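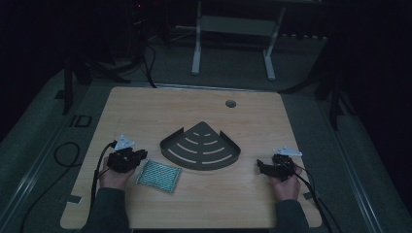
Eckablage und Schwamm auf der Tischplatte

Start | Daten | Codebuch | Änderungen | Kontakt

# Stiltden - Kandidatenlisten und Listenplätze

Datensatz zu den Wahllisten für das Regionalparlament Latov. Wer steht auf welchem Platz, für welche Liste, mit oder ohne Parteibuch. Stand: September. Pflege: Mirjam Vermeulen, Skripte: Mirsad Kos.

## Inhalt

- `kandidaten.csv` - eine Zeile pro Person und Liste, 1.000 Zeilen
- `listen.csv` - 20 Listen, mit Kurzname und Bündnispartnern
- `rueckzug.csv` - Streichungen und Verzichte nach Einreichung

Trennzeichen Semikolon, UTF-8, kein BOM. Excel macht aus den Platznummern gern ein Datum, also bitte als Text importieren.

## Felder (kandidaten.csv)

- `liste_id` - Schlüssel zu listen.csv
- `platz` - laut amtlicher Bekanntmachung, nicht nachträglich aufgerückt
- `name_orig`, `name_lat` - Original und Umschrift
- `parteilos` - 0/1, Eigenangabe. Leer = keine Angabe, NICHT 0
- `amt_bisher` - Freitext, noch ziemlich uneinheitlich
- `mandat_angenommen` - 0/1, erst nach der konstituierenden Sitzung gefüllt

## Quellen

Amtliche Bekanntmachungen der Wahlbehörde, dazu die Listen der Parteien selbst. Bei Widerspruch gilt die Bekanntmachung. Abweichung steht dann in `bemerkung`. Zwei Bezirke haben nur gescannte PDFs geliefert, die sind von Hand abgetippt - Tippfehler möglich, bitte melden.

## Bekannte Probleme

- Zirka tritt in zwei Bezirken unter anderem Namen an. Gleiche `liste_id`, Name steht in `name_lokal`.
- Yagi hat den Spitzenplatz nach Einreichung neu besetzt. Alte Person in rueckzug.csv, neue in kandidaten.csv. Beide mit Platz 1, kein Fehler.
- Umschrift der Nachnamen nicht überall gleich. Skript von Mirsad liegt in `tools/`, läuft aber noch nicht über rueckzug.csv
- Namensgleichheit wird nicht aufgelöst. Wer Personen über mehrere Wahlen verfolgen will, muss selbst abgleichen.

## Nicht drin

Stimmenzahlen, Umfragen, Spenden. Geburtsdaten auch nicht, nur der Jahrgang wo er öffentlich ausgehängt war.

## Nutzung

CC BY 4.0. Zitieren als: Vermeulen / Kos, Stiltden, Kandidatenlisten Latov. Korrekturen am liebsten als Issue mit Link auf die Quelle, ohne Quelle ändern wir nichts. Pull Requests gehen auch, dann bitte vorher `pruefen.py` laufen lasen. Antwort kann dauern.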